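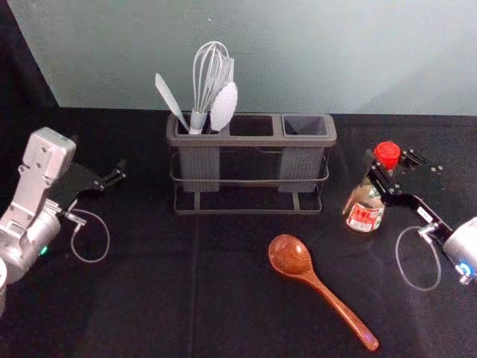 A wooden spoon and utensil holder on black cloth.

Autumn season at the Flavley: two films, one story

The Flavley Cinema, Mollerville, has confirmed the programme for its autumn season, which opens in October with a pair of features drawn from the same source. Both adapt The Surdu Crossing, the short novel about a ferryman who agrees to carry a stranger over a river in flood and is never paid for it. The first version was made for a large studio and released in 2000. The second was completed by the director Bogdan Hodoroagă earlier this year and has so far been shown only at festivals.

It is unusual for a cinema of our size to present two adaptations side by side, and members may wish to know how the decision was reached. The programming group had intended to show the new film alone. During the viewing sessions, however, several of those present found that they were describing it chiefly by comparison with the older picture, which few had seen since its first release. A print was located through the distributor Grotex, and the loan was agreed on favourable terms.

The two films differ a good deal in manner. The studio version runs to more than two hours, gives the ferryman a wife and a rival, and ends with a long chase along the river bank that has no equivalent in the book. It was received coolly by the critics at the time, although the night photography was widely admired and holds up well on a large screen. Mr Hodoroagă's film is shorter and a good deal quieter. It keeps to the ferryman and his passenger almost throughout, and the flood is heard more often than it is seen. Some members may find the opening half hour slow. The closing scene, played in a single shot with very little light, is likely to be the subject of discussion afterwards.
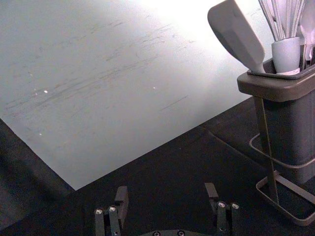

Newsletter No. 8 – page 2

Each film will be shown twice, once in the evening and once as a matinee. Members may attend the screenings in either order, but the group recommends seeing the studio version first. A joint ticket will be available at the box office and by post. Holders of a joint ticket may exchange one half of it for any other film in the season, provided that the request is made before the day of the performance.

Mr Hodoroagă has kindly agreed to introduce the evening showing of his film and to answer questions from the audience. The conversation will take place in the main auditorium, which seats 621, and latecomers will be admitted only to the balcony. An informal reception in the upper foyer will follow. Places at the reception are limited to 120 and must be reserved separately, even by those who already hold a ticket for the film.

Patrons are asked to note that the new film is in Romanian with English subtitles. The studio version will be shown without subtitles, but the hearing loop will be in operation at all four performances. Both films contain scenes of peril on water, and the older one includes some violence.

The remainder of the season will be announced in the next issue. Priority booking for members opens on Tuesday, September 19, 2023, and general booking follows one week later.

Recent items
Changes to matinee times
Members' survey: what you told us
The balcony seats – progress report
Silent film evening: a note on the music
Renewing your membership by post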